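Pre-Purchase Inspection Checklist: Two-Arm Suturing Station, Training Lab
Site: Granora, bench room 2
Unit: Cellenine demonstrator, quoted with service plan
Inspected by: Remo Widmer
Budget line: Pettigrew equipment plan, July 2023

1. Power and grounding
Dedicated circuit present. Ground continuity checked at both arm bases.
Result: pass
Comment: Backup supply not in the quote. Price separately.

2. Emergency stop
Both arms stop from the console button and from the foot pedal.
Result: pass
Comment: Pedal cable crosses the walkway. Cable cover to be ordered before installation.

3. Instrument life
Vendor rates the needle drivers at 100 uses each. The counter is kept in software and cannot be reset by the user.
Result: open
Comment: At our planned 600 sessions a year, instruments will cost more than the service plan from the second year on. Ask for a bulk price.

4. Jaw condition
Check gripping faces for worn knurling, chips and trapped thread. Check that jaws open evenly.
Result: pass with note
Comment: Add a magnifier to the order. Wear on the fine diamond pattern is hard to judge by eye.

5. Suturing task on tissue
Interrupted stitches, black suture, curved needle, both arms in use. Two stitches placed at the time of the record. Cut tails are left on the tissue, so the cleaning procedure must cover thread pickup as well as fluid.
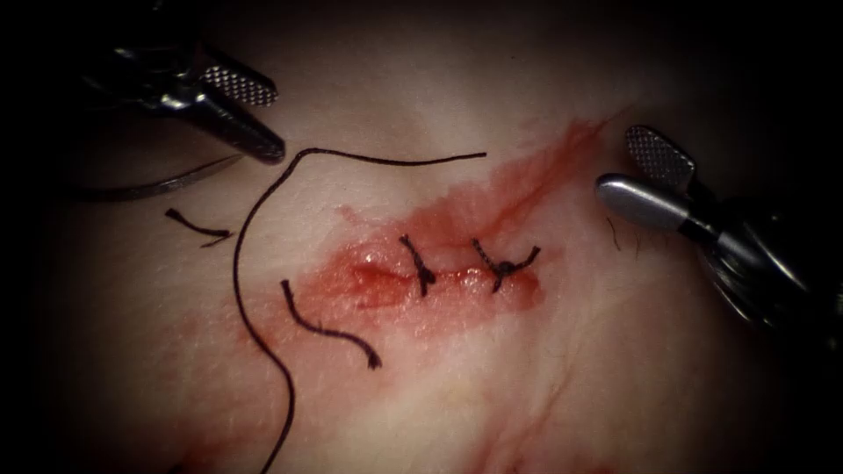 Jeanine Van Hecke asked that consumables be moved out of the capital request altogether, as suture and tissue are bought monthly and the finance form allows one delivery date per line. She would also like the instrument price held for two years in writing.

6. Fluid protection
Drapes and wrist seals to be listed by part number. Seal replacement interval missing from the manual supplied.
Result: open

7. Spare parts
Lead time for a wrist assembly not stated. Stock one spare per arm.
Result: open
Comment: Lyle Lindgren to get the lead time from the vendor.

8. Waste
Sharps container within reach of the operator, tissue bin with lid.
Result: pass

Open items: 3, 6, 7. No purchase order until these are closed. Next full inspection in March.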